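Chapter 4
Walking Uphill for Days: Pace, Load and Rest

I was terrible at hills when I started guiding. I had the legs for them, and I had a pack full of things I never used, and I went at the first slope of every trip like somebody was chasing me. By lunch I'd be sitting on a rock, pretending to admire the view. Dorothy Naylor, who ran the Staniforth hut in those days, used to watch me come in gray in the face and say "too fast again" before I'd got my boots off. She was right every time!

So this chapter is about going slowly, and I want you to take it as seriously as the rope work in Chapter 3. Most of the people I've had to turn around on the Firnon ridge could tie every knot in this book. They were just worn out by the second morning.

We'll start with pace. If you can't talk in full sentences while you climb, you're going too fast for a long day. On a decent path with a light pack I plan on 1000 feet of climbing an hour, and on loose ground I drop that to 700 and don't argue with myself. You'll work out your own numbers in the exercises at the end (please do them outdoors, on a real hill, with a watch).

Then comes the load, and with it the part of the chapter my students always want to skip – food. What you eat on day three was decided in a kitchen a week before you left, and canned goods are where a lot of good intentions turn into a heavy pack. 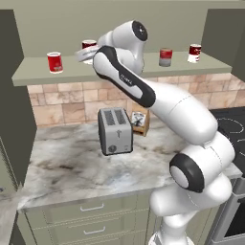 Figure 4.1 Four cans on a kitchen shelf, with a white robot arm reaching toward them.

Neville Bellamy and I once carried stew in cans all the way up to the Pellent col, and I can still feel it in my shoulders. Section 4.3 goes through dried meals, fuel and water, and how to share the weight fairly in a group of mixed strength.

The last part is rest. I stop for five minutes after every 60 minutes of walking, jacket on before I sit down, and I eat something even if I don't feel like it. There's also a longer piece on rest days, using a May trip up the Pliker valley where we took 2 of them and I grumbled through both. I've left my grumbling in, and my diary notes too, so you can see how my mood changed once I'd slept.

Before you read on, write down what you carried on your last overnight walk and put a check mark next to everything you used. Keep the list handy for Section 4.2.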